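Tienda > Mascotas > Perros y gatos > Comederos y bebederos > Bebedero de fuente Burndale 2

Bebedero de fuente Burndale 2 para gatos y perros pequeños

Referencia 741

El Burndale 2 es un bebedero de circulación continua para gatos y perros de talla pequeña. El agua sube por el tubo central, cae por la rampa y vuelve al depósito pasando por el filtro. Se puede usar con la rampa puesta o sin ella. Hay gatos que prefieren beber de la superficie quieta y tardan unos días en acercarse al chorro; en ese caso conviene empezar sin rampa y con el caudal al mínimo.

La bomba funciona con adaptador de corriente, incluido en la caja. No lleva batería. El caudal se regula con una rueda situada en la propia bomba, a la que se llega levantando la tapa. La bomba debe estar siempre cubierta de agua. Si baja el nivel empieza a hacer ruido, y si se deja así termina por averiarse. Esa avería no la cubre la garantía.

Contenido de la caja

Depósito con tapa
Rampa desmontable
Bomba con cable
Adaptador de corriente
2 filtros Plunisside
Cepillo pequeño para el tubo

Limpieza

Desenchufe el adaptador antes de abrir la tapa. El depósito y la rampa se pueden meter en la bandeja superior del lavavajillas. La bomba se limpia a mano, con agua templada y el cepillo, sin jabón. En zonas de agua dura se forma cal en el eje: sumerja la bomba en agua con un poco de vinagre blanco, déjela un rato y aclárela bien.

El filtro se cambia una vez al mes si bebe un solo animal. Con dos o más, o con gatos de pelo largo, dura menos. Los filtros nuevos se enjuagan bajo el grifo hasta que el agua sale clara. Al principio pueden soltar un polvillo negro de carbón.

Recambios

Los filtros Plunisside se venden en paquetes de 12. Son los mismos del modelo anterior, de modo que si le quedan en casa puede aprovecharlos. La bomba también se vende suelta. El adaptador del modelo anterior no sirve, la clavija es distinta.

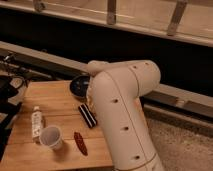
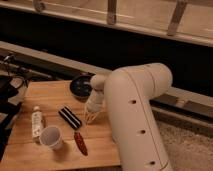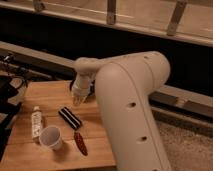

Envío y recogida

Los pedidos salen del almacén de Preltberg. Si lo prefiere, puede recogerlo en la tienda de la calle Javier a partir de las cinco de la tarde, cuando reciba el aviso de que está preparado. Traiga el número de pedido.

Devoluciones y garantía

Se admiten devoluciones del bebedero sin usar y en su caja. Por higiene, los filtros abiertos no se devuelven. La garantía es de 2 años y cubre la bomba y el adaptador en uso normal. No cubre cables mordidos ni bombas que hayan trabajado en seco. Para tramitarla hace falta el recibo de compra o la factura.

Productos relacionados

Alfombrilla antideslizante para comedero
Comedero elevado Burndale, tamaño gato
Filtros Plunisside, paquete de 12
Bomba de recambio para Burndale 2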